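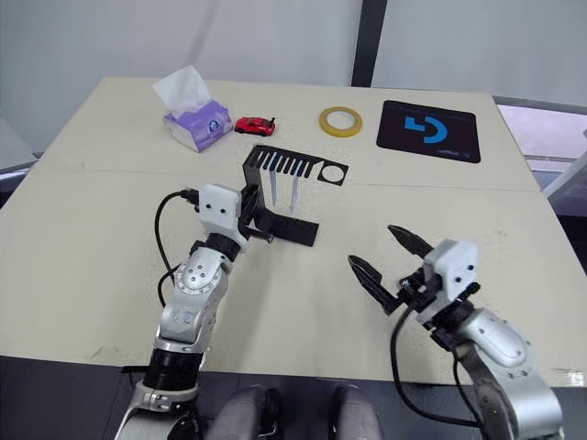
January, evening

I did not sleep much again, and at half past five I gave up and made coffee. The kitchen was so quiet that I could hear the refrigerator of the neighbor through the wall. I sat with the dictionary and the book that Ildikó lent me, the one about the Famine, and read 16 pages. For me this is good speed. I still write the words I don't know in the margin with pencil, very thin, and I must remember to erase them before I give it back. Today: blight, lumper, workhouse, to evict. I knew "to evict" already from my first year here, but I wrote it anyway, I liked how it looked beside the others.

The choir starts again next week and we have the new program. Ildikó has chosen three Irish songs for the spring concert, and one is a lament from that time, with a melody that goes up where I expect it to go down. I have sung it in the shower for four days and I always land on the wrong note. Ro-un says that I should learn it backwards, the last line first, then the last two lines, so that I always walk toward the part I know best. I tried it tonight and it helped a little. The second verse is still a swamp.

What troubles me is the language. Two lines are in Irish, and Ildikó wrote the sounds for us in Hungarian spelling, then Britta wrote them again in German spelling, and now I have both on my sheet and my own version in Portuguese on top. When we compared, no two were the same. Britta laughed until she had to sit down. She is the only real alto we have, and when she laughs the whole row stops.

I walked to Barbosa at noon to buy bread and cheese. The owner asked after my mother, and I said she is fine, and then I stood in the street and thought that I had not called her in nearly 20 days. So I called her from the bench in front of the pharmacy with the bread under my arm. She talked about her knee, about the rain, about cousin Jucélia Bittencourt who is selling the house with the mango tree. I did not know I would be sad about this. I was in that house perhaps ten times in my life. The number on the gate was 2602, painted by hand, and the last 2 was bigger than the first one. I asked who bought it and my mother didn't know. She only knew that they have a dog.
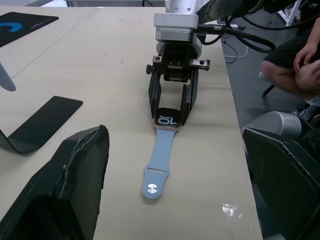
Photo: Daiane Holanda

After the call I went to Lollero to have my coat repaired – the zipper, again. The woman there looked at it a long time and said it will cost 55, and I said I must think about it. It is an old coat and I could buy another. But it was the first thing I bought with my salary in this country, and it has a pocket inside where the choir folder fits if I fold it the long way. I walked around the block and went back and left it with her. I came home in my sweater and my rain jacket over it, and was cold, and not sorry.

In the afternoon I answered letters. Britta wants to know if I can bring something for the table after the first rehearsal. I said yes to cheese bread, which means I must find the sour starch, and the shop at Plisby where I bought it last time is closed for renovation until I don't know when. Maybe Ro-un can ask at the market near the station. If there is none I will make the orange cake and hope that they forget what I promised.

I want to write down one thing more from the book, so I have it here when the book is gone. In one chapter there is a family who leave their house and the woman sweeps the floor before they go. The author gives it one sentence and continues with the prices of corn. I read it at six in the morning and I have carried it the whole day, at the bakery, on the bench, in the line at Lollero. I think I will tell Ildikó, if there is a moment before the rehearsal. I would like to think of this woman in the second verse, where I always get lost.

It is past ten now. The radiator makes its ticking. Tomorrow: call about the starch, wash the white shirt, return the folding chair to Britta, practice the last page first.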